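Robot Cell Technician (part-time, could grow)
Folonstead Works - Climora test hall, ground floor
Posted Saturday, September 19, 2020

Climora is hiring one person to look after one robot. If that sounds like a light job, please keep reading, as the last person who thought so stayed until January.

The machine is a single tabletop arm in a cell we call Gautier. It spends its days picking up and putting down bowls and cups so that the software people upstairs can find out whether their latest idea was a good one. It runs from early morning until somebody wants to go home. It is a decent arm. It does what it is told, including the things we told it by mistake, and your job would be to keep it in a state where we can blame the software with a clear conscience.

What you'd be doing

Mornings start with a warm-up routine and a repeatability check. The arm touches the same point 19 times and you look at the spread. If the spread is fine, you write it down and release the cell. If it isn't, you write it down and find out why, and the software people get to have a long breakfast.

After that it depends on the day. You will check the torque on the base bolts, clean the gripper, swap finger pads, look at the cable run for rubbing, and re-seat connectors that have worked themselves halfway out. Once a week you recalibrate the cameras against the table. Once in a while you replace a gripper outright, then redo the tool offset and the payload settings, then redo the payload settings again after reading them more carefully.

You will also keep the log. Ours is up to entry 363, and a fair number of those say "restarted, fine now." We would like the next hundred or so to be more informative.

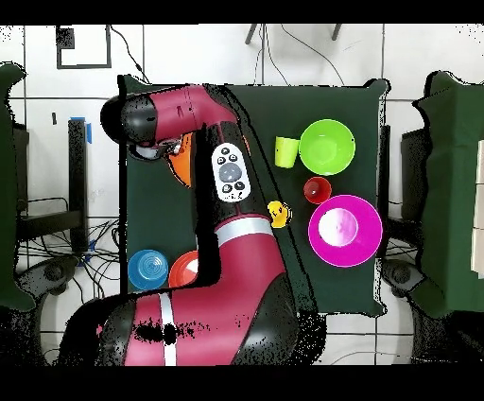
Setting up the table is a bigger share of the work than most applicants expect. Every test has a layout sheet, and the arm's day is only as good as the match between the sheet and the cloth. The awkward spots are the ones close in, where the forearm passes low over the things it's supposed to be working with. A yellow rubber duck right up beside the forearm is the kind of placement you should be able to look at and have an opinion on before you press anything. So is a cup lying on its side next to a bowl: sometimes the sheet calls for it, and sometimes it doesn't. We want someone who checks.

Then there are the cables. There are a lot of cables. Moving them all off the floor has been on the list for longer than the list has been in its current format, and we would be delighted to hand that project to a person with a label maker and strong feelings. You would get a budget for trunking and two quiet days to do it in.

What we need from you

Some hands-on experience with machines that move by themselves. Industrial arms are great, but we've had good people from printing presses, stage lighting and dishwasher repair.

You can read a wiring diagram and use a multimeter without being supervised. You know what a lockout procedure is for and you follow it when you're in a hurry. You keep your hands out of the work area while the arm is live, every time, including the time it "only needs a nudge."

Enough comfort with a command line to restart a service, copy a log file and tell us what the error said. The exact words, please. "It was red" has been tried.

You write things down so that another person can use them.

Nice to have: camera calibration, basic Python, a calm phone voice. Our spare parts come from Sillberg, and their order desk closes for lunch at a time we have never been able to predict.

What you don't need

A degree. A love of robots. A portfolio. You will not be asked to give the arm a name; it has had several and none of them stuck.

Hours and pay

Twenty hours a week to start, mornings preferred, with a review after three months. Hourly pay depends on experience, and we'll tell you the range on the first call so that neither of us wastes a second one. Paid training on our arm and its controller. Steel-toed shoes are on us. Coffee is on us too - set your expectations accordingly.

You'll report to Faustine Cordier, who runs the test hall and wrote most of the maintenance checklist. Day to day you'll work with Zeyu Fan on the controls side. Zeyu built the current cell and is looking forward to not being called at home over it.

How to apply

Send a resume and a short note to the hiring desk at Climora with "Gautier cell" in the subject line. In the note, tell us about one machine you fixed and one you didn't. We care more about the second. Half a page is plenty.

Shortlisted people come in for a paid trial morning. You'll run the warm-up, set a table from a layout sheet, and look for a fault we've put in on purpose. If you find a different one, tell us about that as well, and please be gentle with Zeyu.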